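Merden Over-the-Counter Microwave Oven
Section 4: Before First Use 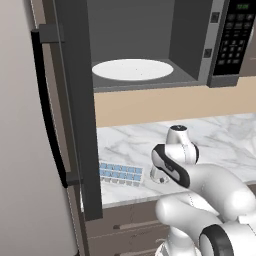 Fig. 4. Door open, turntable plate in place.

4.1 Cleaning the inside

1. Remove all packing material, including the film on the inside of the door.
2. Wipe the inside with a soft, damp cloth and mild dish soap. Dry with a clean towel.
3. Wash the turntable plate by hand and let it dry completely.

CAUTION: Do not remove the small cover on the inside wall. It protects the oven from grease and steam and is not packing material.

4.2 Fitting the turntable

1. Set the roller ring in the round track on the oven floor.
2. Lower the plate onto the hub until it sits flat.
3. Turn the plate by hand. If it rocks or scrapes, lift it out and seat it again.

Note: Replacement plates for the Ellis and Sutherland models are a different size and will not fit.

4.3 Setting the clock

1. Close the door and press CLOCK.
2. Enter the time with the number keys.
3. Press CLOCK again to save.

The clock must be set again after a power failure. It does not change for daylight saving time.

4.4 Test run

1. Place a microwave-safe cup holding 1 cup of cold water on the plate.
2. Close the door, enter 2 minutes and press START.
3. When the signal sounds, open the door and check the water with care. The cup may be hot.

If the water is still cold, repeat the test once. If there is no change, unplug the oven and see Section 9.

WARNING: Never run the oven empty. Do not operate it if the door does not close fully or the seal is damaged.

4.5 Airflow

Keep the vents clear at all times. After long cooking the fan may run for some 20 seconds with the door closed. Leave the oven plugged in until the fan stops.

Filter replacement is covered on page 34.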